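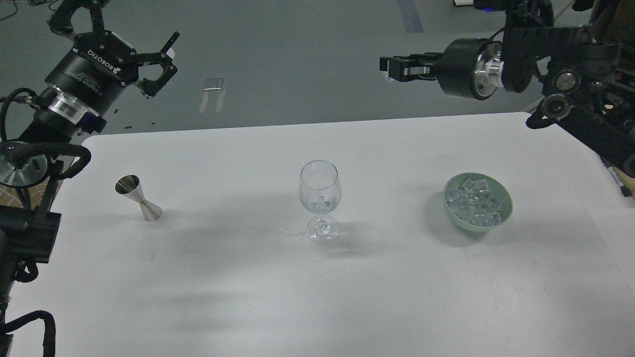

Dzintra Sepp asks whether the glass has to be chilled at all if the drink is already cold, and says she has skipped the step since July without tasting a difference. Fair enough. The Cleler card calls it essential, and we doubt that too. A glass with thick walls gains something from it, a thin one warms up again while you hunt for the bottle. Try it both ways before you believe the card or us.

4.2 Chilling and filling a stemmed glass

You need a stemmed wine glass, a jigger, a bowl of ice and a small steel funnel. The Pralik booklet also lists a glass chiller, a lined tray and a polishing mitt. Leave them in the shop.

1. Clear a flat surface and set the things out with a hand's width between them. Stems get broken by sleeves more often than by ice.

2. Fill the bowl with ice last. It begins to melt as soon as it leaves the freezer.

3. Lower one piece of ice into the glass. Do not drop it.

CAUTION: Never put ice into a glass fresh from the dishwasher. It can crack. Let it come down to room temperature first.

4. Hold the glass by the stem and turn it slowly for about 3 minutes. The booklet promises frost on the outside. We have had mist at best.

5. Tip out the ice and the meltwater, and shake once over the sink. A few drops left in the bowl will do no harm, whatever the booklet says about dilution.

6. Check which cone of the jigger you are using. The two ends hold different amounts, and on the Toom model the sizes are stamped inside, where you can't read them once you've poured.

7. Fill the jigger to the rim over the sink or a saucer, then empty it into the glass in one movement.

NOTE: Do not trust the inner lines on any jigger until you have checked them against a kitchen scale with plain water. Ott Ozoliņš did this with two from the same box and they disagreed.
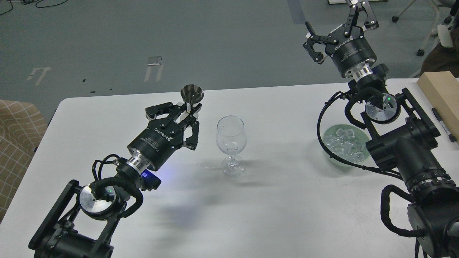
8. Use the funnel only when you are pouring back into a bottle. For filling a glass this wide it is one more thing to wash – and it drips when you lift it away. If you insist, hold it upright by the spout end and keep a finger's width between it and the rim of the glass.

9. Wipe the table before you set the glass down again. A wet foot slides on a smooth top.

10. Rinse the jigger and funnel in warm water and dry them right away. "Stainless" on the Gurkadthorpe label does not mean free of water spots.

CAUTION: Do not stand the jigger inside the glass to save space.

For washing the glass by hand, see 4.3.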